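Monday, September 21, 2026

Celebrity news desk notebook. So the Lillusetti split is official! The singer's agency, Nitwood, put out five lines at lunchtime confirming she and her drummer fiancé called it off back in July, and my phone hasn't stopped since. I ran our comment scraper on the fan board and got 264 posts in 11 minutes (old record for one thread was way lower). Most are sad, a few are mean, and one person is already selling T-shirts.

Held the story until Nitwood called back. Glad I did, the first draft had the wrong month.

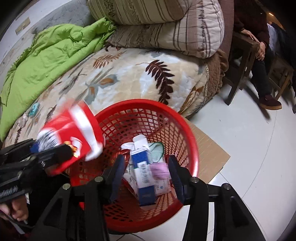

Ximeng thinks we should leave the fiancé's name out of the headline, and Trinity agrees. Fine by me, will change it tonight.

Recent entries
Aguiar tour dates, round two
Skoltudik baby rumor: dropped
Fixing the scraper again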